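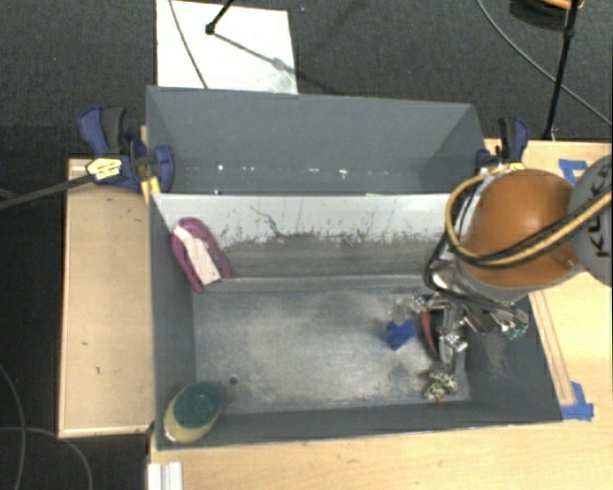 灰色のビンと関節指のグリッパー。KUKAのアームで右端の物に手先を下ろしたところ。

グリッパーの比較テスト手順(ビンピッキング編)

手持ちのグリッパーを同じ条件で比べるときの手順をまとめます。対象は、関節のある金属指のグリッパー(以下、多指)と、平行二指のGirostonです。制御側はSaberを使っていますが、手先の位置と指の開閉量を記録できるコントローラーなら、同じ流れで進められます。

1. ビンを固定する
ビンは左右をクランプで挟みます。片側だけだと、指先が壁に当たったときにビンが回ります。クランプの握りがアームの進入側に張り出すと手首と干渉するので、向きを決めたら、アームを低速で一周させて確認してください。台の上にはテープで角の位置を印しておきます。ビンを外して戻すときの目安になります。

2. カメラの位置を決める
固定カメラはビンの底が全部入る高さに置きます。アームを下ろすと手首の陰になる範囲が必ず出るため、撮影は把持の直前と、アームを退避させた後の二回にします。露出は手動で固定します。自動のままだと、金属の指が入ったときに底面の明るさが変わり、前後の画像を比べにくくなります。

3. 対象物を選ぶ
色よりも形と硬さで選びます。当方では、細長いもの、丸みのあるもの、小さくて凹凸のあるものを混ぜています。一回の試験では数を絞り、密集した状態での試験は別に行います。底の中央に置いたものはどちらのグリッパーでも差が出にくいので、壁際と隅に必ず置きます。

4. 手先を取り付け、原点を合わせる
交換にはPrerovのアダプターを使いました。ねじを締めたら工具座標を入れ直し、指先をビンの底から20 mmの高さまで下げて、四隅を回ります。どこかの隅で高さがずれるときは、座標を直す前にビンの傾きを見てください。ホースとケーブルは手首の外側に余裕を持たせます。手首をいっぱいまで回した姿勢でも突っ張らない長さが必要です。

5. 把持を繰り返す
グリッパーごとに100回行います。配置は24通りを用意し、順番に使います。100回では途中で一巡が終わりますが、両方のグリッパーで同じ順番にしておけば問題ありません。結果は次の区分で記録します。

成功:持ち上げて、指定の位置まで運べた
落下:持ち上げた後に離れた
空振り:指が閉じたが何もつかんでいない
干渉:壁、または隣の物に当たって停止した

干渉で止まったときは手動で上へ逃がし、ビンの位置を印と照らし合わせてから再開します。ずれていたら、その回はやり直しです。

6. 結果を見る
成功率だけを並べると違いがわかりにくいため、中央、壁際、隅に分けて集計します。当方の試験では、Girostonは中央と壁際で安定していましたが、隅では干渉が13回ありました。多指のほうは隅の干渉が少なく、そのかわり薄い物での空振りが目立ちます。一回の動作も多指のほうが長く、全部を終えるのに二指のほぼ2倍の時間がかかりました。

うまくいかないとき
・空振りが続く:閉じ始める高さを少しずつ下げます。下げ幅は一度に1 mmまでにします。
・丸い物が逃げる:閉じる速度を半分に落とします。力を上げるのはその後です。
・壁際でだけ失敗する:進入角度を壁と平行に近づけます。それでも当たる場合は、手首の回転範囲の設定を見直してください。
・記録と画像の時刻が合わない:カメラ側の時計を合わせ直します。試験を始める前に一度、終わってからもう一度確認します。

指先のゴムは試験の前後で状態を見て、すり減っていれば交換します。交換した場合は4の原点合わせからやり直してください。Stelton製の柔らかい指先パッドについては、同じ24通りの配置で試験中です。結果は10月にこのページに追記します。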